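Talk notes, session 3: the Okness and Vullumard water talks. Speak slowly, 2 minutes for each part.

Good morning. My name is Khadija Chraibi. I will speak on the talks between the two regions, which started again in February after a long silence.

First the background. The ceasefire line follows the river for 441 kilometers. Both sides signed it, but neither side accepts the word "border." In every draft the mediators write "the line" — please remember this when you read the papers.

(Pause. Ask if the people in the back can hear.) 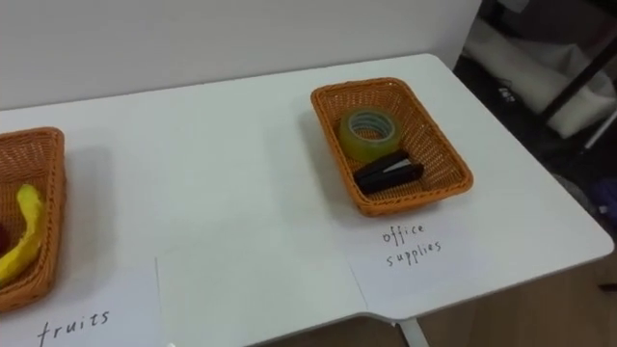
Two wicker baskets, with handwritten labels in front.

Now the prisoners. The Okness delegation gave a list of 748 names. The Vullumard side says that many of these persons were never in its hands. Eoin Dunne was an observer in the room, and he told me that the list took the whole first morning. The water question was not opened until 4 p.m.

My opinion is that the order of subjects was a mistake. Water is easier, and both sides lose when the pumps stop. Siobhán Egan does not agree with me, and she will answer after the break.

(If time is short, skip the part on the pumps.)

Last point: who guarantees the agreement? The draft does not say. I will stop there and take questions.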